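Search this site Go Menu

Nestness extends spout pouch take-back to all 44 branches

Household storage and refill retailer Nestness will accept used spouted refill pouches at every branch from November. The scheme follows a trial at the Besari Road branch, during which 2,439 pouches were returned by customers. It applies to flexible plastic pouches with a spout, of the type sold for washing-up liquid, hand soap, fabric conditioner and shampoo. Pouches bought from other retailers will be accepted on the same terms.

Spouted pouches are made from thin film with a moulded spout and a screw cap. The film and the spout are commonly different plastics, and most kerbside collections do not take them. Under the scheme the two parts are separated after collection. Film is shredded, washed and pressed into sheet. Spouts and caps are sorted by plastic type and ground for moulding.

Preparation by the customer

Pouches should be emptied, rinsed once with cold water and left to drain with the spout pointing down. The cap should be removed and placed in the small tray on the side of the collection unit. Labels may be left on. Pouches may be returned flat, folded or crumpled. The sorting line opens them out before cutting, and creasing has no effect on the quality of the film recovered.
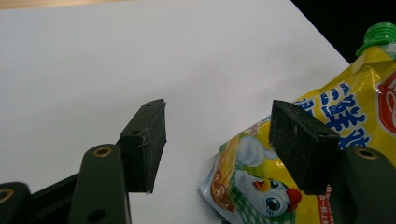

Liam Ní Bhriain asked whether yellow and other strongly coloured film would be turned away, as it had been under an earlier scheme, and said that customers would not return a second time if half of what they brought was handed back. Coloured film is accepted. It is kept apart from clear and white film after washing and goes into dark sheet, where the original colour does not matter. Customers are not required to sort by colour.

The following items cannot be taken:

- pouches that have held motor oil, paint, solvent or weedkiller
- pouches with a foil inner layer, including most baby food and drink pouches
- pouches still containing more than a spoonful of product
- rigid bottles, pumps and trigger sprays

Collection units

Each branch will have one Flaketti collection unit, placed inside the entrance and available during normal opening hours. The unit is a floor-standing steel cabinet with a hinged flap and a removable inner sack holding 40 litres. Sacks are changed by branch staff when the level reaches the marked line, and on Tuesday in any case. Full sacks travel back to the depot on existing delivery vehicles, so no additional journeys are needed.

Sorting and washing will be carried out under contract by Kawaguchi, which also processed the trial material. The line has a stated capacity of 4,000 pouches per shift. Rinse water is filtered and used again for the first wash of the following load.

"The main fault we saw in the trial was liquid left in the corners," said Nandini Poduval, packaging manager at Nestness. "A pouch that has been drained overnight gives us clean film after one wash. One that has been capped and put straight in the unit often needs a second, and it wets everything else in the sack."

Use of recovered material

Sheet made from the trial film has been cut into drawer liners and shelf mats, which will go on sale at selected branches. Ground spout material is being tested for replacement caps. No date has been set for these.

The scheme carries no charge and no voucher is issued. A printed guide to preparation will be available at tills.

Media enquiries: Dolores Montoya, Nestness press desk

Share 6 Comments 3

Contact | Privacy | © Nestness | Back to top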